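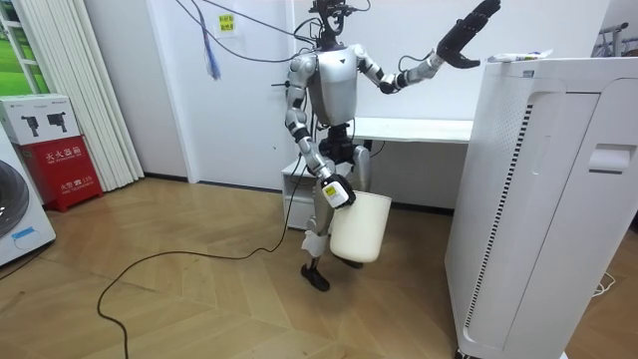 Where do you start when tidying a small room? Start with whatever can be picked up and carried out, and leave the furniture and the floor until last.

Domestic Cleaning, Unit 8: Clearing a room before you clean it
Skomerthorpe Adult Learning, Okgate site
Tutor: Jeanine De Bruijn

Reading for this unit is pages 17 to 19 of the course booklet. Bring the booklet on Tuesday, as we will fill in the room sheet together.

1. The bucket

Last week we used the bucket for water. In this unit it is a carrier. A plain plastic bucket with a handle will take most of the small things that have ended up in the wrong place, and it leaves one hand free for doors, drawers and picking up.

Keep it on the same side of your body all the way round the room. Hold it by the handle when you are walking any distance. Holding the rim is fine for a moment while you tip something in, but a full bucket held that way pulls at the fingers and tends to swing against the leg.

Don't mix the two jobs. If a bucket has had cleaning product in it, rinse and dry it before it carries anything else.

2. Order of work

Go round the room in one direction, beginning at the door. At each piece of furniture clear the top first, then any open shelf, then the floor beneath. Drawers stay shut unless the householder has asked for them to be done.

Anything that belongs in the room goes to its place straight away. Anything that belongs elsewhere goes in the bucket. Hidayah Nasution asked last time about things with no obvious home - put them together on the desk and ask.

3. Bags

Crumpled carrier bags turn up on cabinets and desks in nearly every room. Pick the bag up and feel it before you do anything else. If there is something inside, it is not rubbish until you have looked. Empty bags can be flattened, folded and kept for lining a small bin.

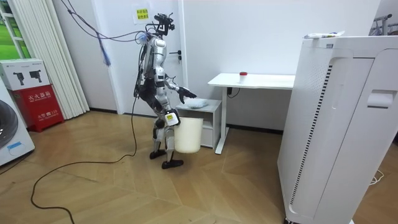
Fig. 2. Bag on top of the low cabinet; cup with a red lid on the desk.

Cups are carried upright and by hand, with or without a lid. They do not go in the bucket.

4. Air purifiers and other standing appliances

Switch off at the wall before moving one. Look for the handle recess and lift from there. Wipe the casing with a dry cloth and go down the vent slots with a soft brush. No spray near the vents. Filters are covered in Unit 9.

Cables on the floor should be dealt with before you mop - lift them clear or work up to them from each side.

5. For next time

Clear one room at home using the order in section 2. Write down what went in the bucket and where each thing ended up. Si-woo Ban and Sang-wook Min will go first with their sheets.

The answers to the practice questions are on page 41.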